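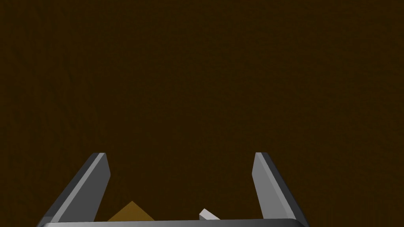

Plain brown background, gripper at the bottom

Re: [budano-users] Banding in dark gradients after 8-bit export

On a Tuesday-sized backlog I would normally skip this one, but the same fault cost me most of August, so a few notes.

> I export from Budano to 8-bit PNG and large dark areas come out
> with visible steps. The 16-bit TIFF of the same file looks clean.
> Dithering is set to "auto" in the export panel. Is this the
> monitor, the profile, or the exporter? Files are 50 MB each so
> I have not attached any.

It is most likely the exporter. "Auto" turns dithering off whenever the output profile is tagged as linear, and the panel does not show that it has done so. Set it to "always" and export again. If the steps go away, you can stop there.

If they stay, check the order of operations. Budano converts to the output profile first and quantizes second, which is correct. The Ovex plug-in quantizes on load, before any conversion, and no dither setting further down will bring back the lost levels. I ran a synthetic ramp through both paths. The source held 2,101 distinct values in the darkest part of the range. After the Ovex loader, 50 were left. With the plug-in disabled, the same ramp exported without visible steps at 100% zoom.

Flat, dark browns are a good test case in general. The blue channel sits very low and runs out of codes before red does, so the steps show up as a faint shift in hue as well as in brightness. People often report this as a color cast and go looking at the white point.

To rule out the monitor, open the TIFF and the PNG in the same viewer, side by side, with color management off for both. A display fault will show in both files. My old Sung panel banded on everything, and I lost two evenings to it before I tried this.

Two smaller points:

- Ticket 409 on the tracker covers the "auto" behavior. It is marked as a documentation issue - I think that is wrong, and I have said so there.
- The Fullau build scripts still ship the old plug-in by default. Remove it from the manifest or it will come back at the next update.

Please post the output profile name and the plug-in list from the About window. No need to send the full files. A small crop from the dark area, saved as 16-bit, is enough.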